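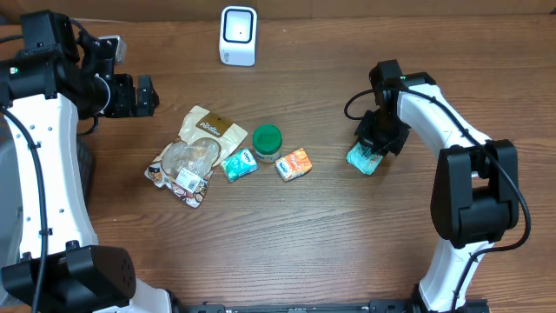

Two-armed grocery sorter takes shape at Flevovside workshop

May 9, 2025

Members of the Flevovside shared workshop have a pair of robot arms up and running on one of their wooden tables, and the first job they have been given is a wonderfully ordinary one: picking up small bits of shopping.

The build, named Branivar by its makers, is led by Hala Radwan and Abdelkrim Bouzid, who started bolting it together in April. Each arm ends in a two-finger gripper, and both are fixed to a black bar along the near side of the table so they can reach in from left and right. The parts bill so far stands at 3351 euros, shared between 12 members.

"We wanted things you'd find in anybody's kitchen or coat pocket," said Radwan. "Tissue packets are brilliant for this. They're light, they squash, and they never land the same way up twice!"

A snack bag and a little jar with a green lid are in the mix too. The jar was Bouzid's idea, and he is very fond of it – a round, hard thing next to all those soft packets means the grippers can't get away with one kind of squeeze.

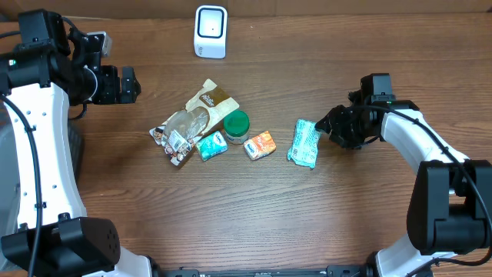
The arms on either side of the shopping, with a small white cube standing near the back of the table.

The group has logged 126 practice runs, most of them on Friday evenings when the big saw is off and people can hear each other talk. Nyokabi Khaemba is writing the software that plans which arm goes for which item. At the moment the arms take turns. She hopes to have them passing a packet from one to the other by the summer, and has already cleared a shelf for the boxes they will sort into.

Comfort Lamptey, who looks after the workshop's electronics bench, is working on tidier runs for the cables on the outside of the arms. Anyone handy with a crimping tool would be very welcome to join her.

Branivar will be on show at the next open evening, when visitors can bring a small item of their own for it to try. Doors open at seven and entry is free. Please leave glass and eggs at home.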